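21 April 2022
Sim bench, Rolia task set, gripper work

Picking up from the last entry. The goal this week is still 300 clean demos of the grey assembly task in sim before we touch the real cell at Illdale. We have 48 I'd put my name to. More recorded than that, but a lot of it is junk and I'd sooner throw it out now than have the policy learn it.

Started the morning with the teleop lag. It was bad again. Turned out the render was running on the same card as the physics logging. Moved the logging off, lag gone, or close enough that I stopped overshooting on the approach. Should have done that on day one. Note for whoever sets up the next machine: check this first.

Ran four blocks of recording after that.

Block 1 — default start pose, default lighting. Boring, fine. Kept most of it. A couple where I sat still too long at the beginning while I found the pedal. Those want trimming at the front, not deleting.

Block 2 — start pose jittered. The jitter range in the config is too wide, some starts put the fingers past a joint limit and the arm snaps on the first frame. Binned every one of those. Cut the range back and re-ran. Much better. The new range is in the Jarman config, NOT the shared one, so dont pull the shared one and wonder why it snaps.

Block 3 — lighting moved around. More on that below.

Block 4 — slow demos on purpose. Half speed approach, normal speed after. Want to see if the slower ones help or just stretch the episode with nothing happening in it. Tagged "slow" so they can be left out.

The lighting. I've got the wrist view set to hard shadows because the real cell is going to have hard shadows and I dont want the policy to fall over the first time someone opens the roller door. Problem is the grey parts. Everything on the assembly is some shade of grey and once the shadow patches land on it the edges break up. I can cope, I know what shape it is. The encoder doesn't.

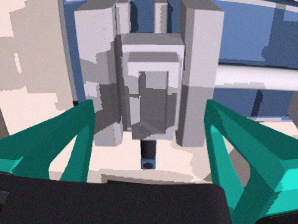 So three things to try, in this order:

First, keep the hard shadows but randomize the light direction per episode instead of per batch. At the moment one batch gets one shadow pattern and I'm fairly sure the network will just memorize the pattern. Easy change, did it this afternoon, not tested properly.

Second, vary the grey a bit. Small shifts in tint on the assembly only. Leave the teal on the fingers alone for now, I want one colour in view that stays put while I'm debugging.

Third, if neither helps, add the side view as a second input. Dont want to. Doubles the storage and the replay script only handles one stream.

Grasp labels. Still arguing with myself on what counts as contact. Using the contact force from the sim is tidy but we wont have that on the real gripper. Using finger width is noisier but we'll have it in both places. Going with finger width. Relabelled the 48 with a script, spot-checked by eye, a few frames late on some of them but consistently late, so I can shift the lot.

Also the blunt finger tips. Fingertip collision mesh is coarser than the visual mesh so it can look like the tip is sunk into the part when the solver thinks it's only touching. Looks ugly in replay. Don't think it matters for training but it will matter when someone watches the video and asks. Zalmont sent a finer mesh, havent loaded it. Will it slow the sim down? Probably. Try on a copy.

Storage: moved the raw episodes to the second drive. Folder names are now task, block, number. Old names had the date in them and sorted badly.

Failures worth keeping: I've started a separate folder for ones where I missed the grasp and recovered. Not the hopeless ones, just miss, back off, go again. The last policy had never seen a recovery and it showed — it would close on air and then carry on with the lift as if it had the part. These don't count toward the 300.

To do
- test per-episode light direction, one short training run, compare with the old batch
- trim the starts in block 1
- copy the jitter range to the shared config once its proven
- load the Zalmont mesh on a copy
- fix replay so it doesnt crash on episodes with no contact
- write down the pedal mapping somewhere that isn't a sticky note
- ask Illdale for the colour of the bench in the real cell

Stopped when my wrist got sore. The last few demos in block 4 are sloppy, check those before using.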